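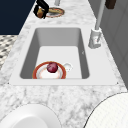

How to check a simulated kitchen before you run an evaluation
Written by Fathima Khan for the Nitulico project pages
Last changed 16/03/2019

This page covers the scene check we do before a pick-and-place policy is scored in the Felanel kitchen. You need a working copy of the simulator, the scene file, and the saved states from at least one finished run. The check does not need a trained policy.

In the Lultthorpe experiments we compared policies on a fixed set of 300 start states. Some failures came from the policy and some came from the scene. An object that starts partly inside a wall will jump when the physics begins, and the policy gets the blame. The steps below are meant to separate the two kinds of failure before any scores are written down.

Step 1. Fix the seed and load the scene

Set the random seed in the run file, not on the command line. The seed on the command line is only passed to the policy. Load the scene with physics paused and let all the textures finish loading. If the counter comes up plain gray, the material folder is missing from your path.

Step 2. Render the sink view

Point the camera at the sink with the counter on both sides. Look at the things that sit on a plate or in a bowl first. In the sink view the baguette should lie across the plate on the left, and the eggplant should be in the white bowl on the right with the peach-like fruit. Then look higher up. Small food items can spawn well above the counter, like the bread roll against the navy-framed window. Write down the name of any object that is not on the counter, in the sink, or in a dish.

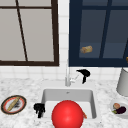
Step 3. Let the objects settle

Turn physics on with the arm commands held at zero and run for 900 simulation steps. Save the pose of every object at the beginning and at the end. An object that has moved more than two centimeters goes on the review list. Do not delete it yet.

Render the sink view again from the saved poses. Keep the resolution and the lighting the same, or you will spend time chasing shadows.
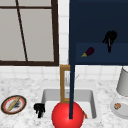

Objects on the review list should be opened one at a time with the collision shapes turned on. Most of ours had a collision shape larger than the mesh you see. Espinoza, our shape-fitting script, will rebuild it if you give it the object name. Run the settling step again after each rebuild, with the same seed. If the object still moves, take it out of the start state and note it in the log.

Step 4. Check the background

The policy sees the windows and the tile as well as the food. Render one view of the back wall and confirm that the panes on the brown-framed side are still lighter than the panes on the navy side. We had one batch where the two materials were swapped, and 52 runs had to be scored again. Anything small and brightly colored near a window rail should also be matched to a name in the object list.

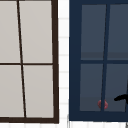
Nitulico Method Notes, No. 2

Step 5. Save the checked scene

Export the scene under a new name and leave the original file alone. Store the seed, the review list and the renders in the same folder. Scores from unchecked scenes should not go in the same table as scores from checked ones. If you change a mesh, a material or a camera later, start again at Step 1.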